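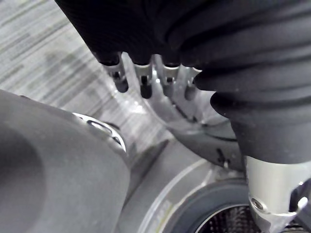
Moving an upright piano ourselves vs. paying for it

Forum: House and Home > Moving and Storage

bramblecutter
We close on the new place in May and the last thing I haven't sorted out is the piano. It's a Triltano upright, the taller kind, came from my aunt. The spec sheet inside the lid says 406 pounds. It has to go down four steps from our porch, into a truck, and then up two steps and through a front door at the other end. No turns inside either house to speak of.

Kondora Moving quoted me $265 on top of the regular move, which I thought was steep for one item. My brother-in-law and two of his friends have offered to do it for pizza. Has anyone done this with rented gear? I'd get a piano dolly, straps and a ramp. What should I watch for?

lowgear_ed
I've done three of these. Four steps down is fine with a ramp and four people. You need the fourth. Three is not enough once it's tilted, because two are below it and one person up top can't hold it back alone.

Lock the lid and the key cover, or tape them shut with painter's tape. Not packing tape, it pulls the finish. Wrap the whole thing in blankets before it goes anywhere near the straps.

Do not trust the casters on the bottom. They are decorative on most older uprights and they'll leave a groove in a wood floor.

pinehollow
$265 is cheap. I paid more than that to go across town and that was years ago. Pay it.

bramblecutter
Maybe I should have said the total for the rest of the move is already way over what we planned. Ed, is the ramp something you rent with the truck, or separate?

lowgear_ed
Depends on the truck. Most of the box trucks have one that slides out of the back, but that ramp is for the truck and won't necessarily reach your porch. Measure the height of the porch and the run you have in the yard. If the ramp is short it gets steep in a hurry, and then I'd take it back and call the movers.

marlbank
I'm going to disagree with Ed on the ramp. Ramps are how people get hurt with pianos. A proper crew will take it down four steps on a skid board with a strap wrapped around something solid at the top. I worked two summers for a moving company, and the only injury I saw was on a ramp, on a dry day, with experienced guys. The thing started to roll and one man tried to stop it with his leg.

If it gets away from you, let it go. Say that out loud to everyone before you start, including the brother-in-law.

lowgear_ed
I don't disagree about letting it go. But a skid board with amateurs is no safer than a ramp with amateurs. At least the ramp is a steady surface.

marlbank
We'll have to leave it there. My answer is still that amateurs shouldn't be on either one with 400 pounds.

tess_oh
Question nobody has asked. What does your insurance say? We hired Kowalczyk for our last move and the piano was covered at a set value per pound unless you bought the extra coverage. Per pound sounds good with a piano until you do the math. With friends and a rented dolly you have no coverage at all unless your homeowner's policy says so, and ours didn't cover things dropped while being moved. Also check whether you'd be on the hook if one of his friends got hurt on your steps.

bramblecutter
That's a fair point. I'll call them tomorrow. The piano isn't worth a lot of money. I had it looked at and the guy said a few hundred dollars, tops. It's more that my daughter is taking lessons on it and it was my aunt's.

pinehollow
If it's worth a few hundred, then ask yourself whether you want it moved at all. People give uprights away every week. You could have one delivered to the new house for what you'd pay to move this one.

tess_oh
She just said it was her aunt's.

pinehollow
I read it. I'm only saying it's an option. I kept my grandmother's for 10 years and had it moved twice, and when I finally let it go I was mostly relieved.

odd_gables
I moved ourselves and wouldn't do it again, although nothing went wrong. A few things I can add:

Measure the doors at both ends with the door off the hinges and with it on. Ours cleared by less than an inch with the door off and didn't clear at all with it on. We found that out with the piano on the porch.

Load it first, against the wall at the front of the truck, tall side to the wall, and strap it to the rails at two heights. Don't lay it on its back.

Bring plywood for the grass. A piano dolly sinks right into a lawn. We had 47 feet from the driveway to the front door and spent more time moving sheets of plywood ahead of the dolly than we did on the steps.

Wear gloves with grip. Boots if you have them.

bramblecutter
We do have grass at the new place, I hadn't thought about that at all. There's a walkway but it's those round stepping stones.

odd_gables
Then plywood for sure. Stepping stones are the worst of both.

quillfeather
I tune pianos, so from that side: whoever moves it, don't have it tuned right away. Give it a few weeks to get used to the new room – longer if you're going from a damp house to a dry one. Keep it off an exterior wall if you can and away from the heat registers. People always put it over a register because that's the one blank wall left.

Also, before you pay anyone, have a tuner check that the pins are tight. If the pin block is cracked, it won't hold a tuning in either house and you might feel differently about spending the money.

bramblecutter
It was tuned last fall and has held well enough that my daughter's teacher hasn't complained. But I'll ask.

marlbank
Get a second quote too. Prustitz Piano does pianos only and they were lower than the general movers when my sister used them. They'll come out just for the piano and you can load everything else yourselves with the pizza crew.

bramblecutter
Update. I called Prustitz and they'd do it for less than Kondora, with two men and their own board, and I don't have to supply plywood. My insurance would not have covered a drop, so thanks for that one, tess. The brother-in-law has been moved over to the washer and dryer.

lowgear_ed
Good price. Drain the washer hoses first.

pinehollow
And put the transit bolts back in if it's a front loader.

bramblecutter
I have no idea where those are. Starting a new thread.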